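Cumuleo Plush Backpack, Orange and Teal
Plellell children's bags

6 min read

The Cumuleo is a small soft backpack with a plush animal head on top. It is sized for children who carry a snack, a change of clothes and one or two toys. It is not a school bag and has no laptop sleeve, bottle cage or frame sheet. This page covers construction, strap adjustment, packing, cleaning, repair parts and ordering.

Item number: 1068
Color: orange body, teal edging and shoulder straps, gray head
Closure: zipper with orange pull tab
Carrying system: 2 shoulder straps, adjustable
Maximum recommended load: 1000 g
Use: indoor and dry outdoor
Maker: Flallevell

Construction

The body is bright orange with thick padded edging in teal. The edging does most of the structural work. It holds the outline of the bag when it is empty and keeps the opening from folding in on itself when a child reaches inside. Because the padding runs along the edge and the panels between are soft, the bag will stand against a wall when filled but tends to lie on its side when empty. Storing it on its side does no harm.

The head is a gray plush piece in the shape of a shark-like animal, with a small round beige nub at the tip. It is stuffed and closed, and cannot be used as a pocket. The head is stitched into the top of the bag along its full base. It will tolerate being used as a handle for short lifts, and in practice most children use it that way. The stitching was tested with a static load of 2000 g hung from the head with the bag upside down. That is a test load and should not be read as a carrying capacity.

Orange webbing is used for the lower adjustment straps, with a small buckle. The free ends of the webbing are left long on delivery. They may be trimmed after fitting, but leave enough length to let the straps out again as the child grows, and seal the cut end with a flame or fabric glue.

Zipper

The main zipper is fitted with an orange pull tab long enough to be held by a small hand. The zipper opens in both directions of pull without a lock. If it runs stiffly, check first for plush pile caught in the teeth. This is the most frequent complaint we receive and it is nearly always solved by backing the slider off a short distance, combing the pile away with a fingernail or a soft toothbrush, and closing again slowly. A dry candle stub rubbed along the teeth will help if the stiffness returns. Do not use oil, which marks the fabric permanently.

Replacement pull tabs are available in orange only. The tab is a loop type and is changed without tools.

Fitting the straps

Fit the bag with the contents that will normally be carried. An empty bag gives a false reading, as the back panel does not yet press against the child.

1. Let both lower straps out to full length.
2. Put the bag on the child and bring the top edge level with the shoulders. The head will stand above this line.
3. Draw the webbing down and back until the bag sits against the back without pulling at the arms.
4. Check that both sides are the same length.
5. Fold the loose webbing and secure it with a stitch or a small elastic.

The shoulder straps are teal and padded. They are not handed and there is no chest strap. A child who shrugs the bag off repeatedly usually has the straps set too long. With the straps set correctly an adult should be able to pass a flat hand between strap and shoulder, and no more.

Packing

Soft items go in first and toward the back panel. Hard items such as a lunch box or a wooden toy belong on top of these and away from the back. The opening is narrower than the widest part of the bag, so rigid boxes should be measured against the opening before they are bought.

The load limit of 1000 g is set with regard to the wearer and the seams together. A full water bottle uses up a large share of it. Parents packing for a full day are better served by carrying the bottle themselves – the bag will hold it, but it sits badly and pulls the top edge backward.

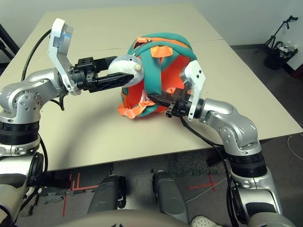 When removing contents, open the zipper fully before pulling anything out. Dragging a box through a half-open zipper puts the load on the last few teeth and on the short seam beside them. Of the bags returned to us with damage, most have failed at this point. The seam can be repaired, but the teeth cannot, and a zipper with missing teeth has to be replaced as a unit.

The straps should also be clear of the opening before the bag is closed. A shoulder strap lying across the front is easily pinched by the slider, and the padding will keep the mark. Turn the bag so that the straps hang behind it, then close.

Cleaning

Surface cleaning is preferred. Use a damp cloth with a little mild soap, working from the edge of the stain inward. Rinse with a second cloth and plain water. The orange fabric dries faster than the padded edging, so the bag may feel ready before it is. Leave it for a full day in a ventilated place.

The bag may be washed by hand in cool water when surface cleaning is not enough. Empty it, open the zipper and fasten the buckle. Press the water out between towels. Do not wring the head, as the stuffing will shift toward the tip and is difficult to work back. If this has happened, massage the head while still damp and let it dry upright over a rolled towel.

Machine washing, tumble drying and bleach are excluded. So is ironing, including on the straps. The plush can be brought back with a soft brush once completely dry. Brush in one direction only.

Colors are stable in normal use. The teal may release a small amount of dye in the first wash, and the bag should be washed alone that time.

Wear and repair

Expected wear is found at three places: the base of the head, the lower end of each shoulder strap, and the bottom panel where the bag is dragged. We suggest looking these over when the bag is cleaned.

Loose stitching at the base of the head should be closed promptly, as the stuffing is directly behind it. Use a polyester thread and a ladder stitch. Flattened plush in the same area is cosmetic and can be left alone.

The buckle is threaded onto the webbing and can be replaced at home. Note the path of the webbing through the old buckle before removing it. If the webbing slips under load after the change, it has been threaded in the wrong direction.

The following parts are kept in stock:

Pull tab, orange
Buckle, small
Webbing, orange, sold by length
Thread card, gray, orange and teal

Complete zippers are fitted only in our workshop. Shoulder straps are not sold separately.

Safety notes

Suitable for children of three years and over. Long webbing ends should be secured before use on playground equipment. The bag should be taken off before climbing, on slides and in car seats, where the thickness of the bag prevents the harness from lying against the body. Do not hang the bag from the handle of a stroller if the stroller tips easily.

The beige nub on the head is fixed. If it becomes loose, remove the bag from use until it has been resewn.

Differences from the earlier version

The Cumuleo replaces the Fallahi, which used the same body pattern with thinner edging. Buckles and pull tabs are interchangeable between the two. The webbing is not, being slightly wider on the current model. Customers who own a Fallahi and need webbing should state this when ordering, as remaining stock is kept separately.

The edging was changed after the earlier bag was found to lose its shape at the opening. Ghazal Shirazi, who drew both patterns, also moved the lower strap anchors outward, so that the webbing leaves the bag at a flatter angle. The change is small but it reduces twisting at the buckle.

Ordering and returns

The bag is supplied singly in a paper sleeve, without an outer carton. Orders of several bags are packed together and the heads may arrive compressed. Leave them at room temperature overnight and brush lightly.

Unused bags can be returned with the sleeve and label in place. Bags that have been washed, trimmed or marked with a name are accepted only in the case of a manufacturing fault. For fault claims, send a short description of the defect, the item number and a picture of the affected seam or part. Repairs are normally returned in about 2 weeks.

Name labels may be sewn to the inside of the back panel. Iron-on labels should not be used.

Page revised 26 Jun 2020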